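Ticket: Utthorpe 2nd floor, network drops, shared drive goes away
Opened by: Rawan Nasrallah
Assigned: Everett Nguyen-Tran
Priority: was Low, now High
Opened: Wed 9 May

RN: Shared drive keeps vanishing for everybody on the window side. Plarnico freezes, then says "session lost," then you log back in and whatever you typed is gone. Lasts a minute or two. Been on and off since April but today it's constant. Wifi seems ok, it's only the wired desks. Please don't tell us to reboot, we rebooted.

ENT: Got it. Can you get me a time for the next few drops? Doesn't need to be exact. Also is Stuart's desk affected, he's on the other switch.

RN: 9:40, 10:05, 10:20 ish, 10:50. Stuart is fine. Stuart is very pleased about being fine.
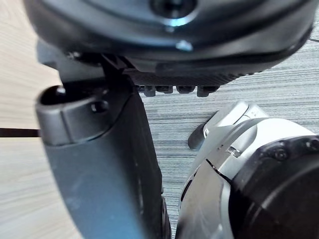 ENT: OK so it's the Drikutitz switch under the window bench, not the server. Log on it shows port 20 going up and down, and every time it does, the whole switch stops passing traffic and relearns. Looks like a loop. What's on 20? The sheet says "spare."

RN: No clue. Tiina did the sheet.

TJ: Sheet is from before the desk move. 20 should be the wall jack behind the file cabinets. Or the one next to it, the labels got swapped and I never fixed them. Sorry.

ENT: Shut port 20 from here at 11:15. Everybody please yell if you lose something.

RN: Nothing yet. Drive is back.

RN: Dropped again 11:52. Same as before.

ENT: Ugh. Port 24 now, same pattern. So the loop is between 20 and 24 OR it's one bad run and a desk switch somewhere. Does anyone have one of those little 5 port boxes at their desk? Not in trouble, just need to know.

OJ: I have one. It came with the Vrabec test bench, has been there since move. There are two cables from the wall into it. I thought second one was for speed.

ENT: Oldřich please unplug one of the two. Either one.

OJ: Done, 12:10.
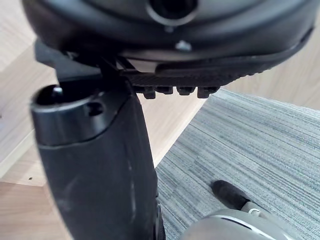
Attachment 2. Curved black shell, round recess near the top, ribbed strip lower down.

ENT: Turned 20 and 24 back on. Watching.

ENT: 1:30, clean so far. Error count on 24 is still creeping up though, 125 since I cleared it. Not enough to drop anyone but that's not a healthy cable. Will swap the patch lead first, then test the run if it keeps going.

SR: Does this mean I lose my desk outage-free status

ENT: No Stuart.

RN: Nobody dropped all afternoon. Plarnico didn't freeze either. Can we get back the stuff that was typed before?

ENT: Afraid not, it doesn't save drafts till you hit Apply. I'll ask the vendor but wouldnt hold your breath.

ENT: New patch lead in on 24, errors stopped at zero for some 2 hours now. Old lead is in the bin, please don't rescue it.

To do:
- loop protection on for all desk ports, both switches. It was off on this one, on for the other, dunno why
- Tiina to redo the port sheet, relabel the jacks behind the cabinets
- Oldřich's box can stay, one cable only, tape over the other jack
- ask Plarnico re drafts

Status: Monitoring. Leaving open till the relabel is done.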